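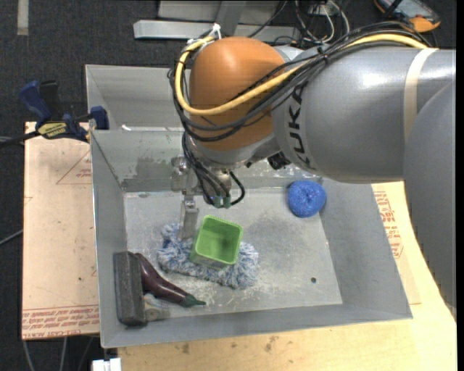
How does a robot pick one thing from a bin?

Picking up a toy is easy for you. For a robot it is hard work! Stellance is a kit that helps a robot arm do this job. Companies and schools can rent it, and it goes on an arm they already have.

Look at the big arm with the letters KUKA on it. The orange part is the cover of a joint. A joint is a place where the arm can bend, like your elbow. Below it hangs the gripper. It is the robot's hand, but it has no skin and no soft fingertips.

Now look into the bin. The eggplant is smooth and shiny. The green tub is hard and open on top. Under the tub there is something fuzzy, blue and white, like a mop. Each thing needs a different way of holding.

What is in the kit?

Stellance comes in 2 boxes. One has the gripper parts, the other has a small computer. Maya Srour, who teaches people to use it, says the first lesson takes 3 hours.

Can you try it?

Yes, with an adult. Sesmont has an open day in April for children from 11 years old. You stay behind the yellow line — the arm is strong and it cannot see you.

New words

Joint: a place where the arm bends.
Gripper: the hand of a robot.
Bin: a big open box for things.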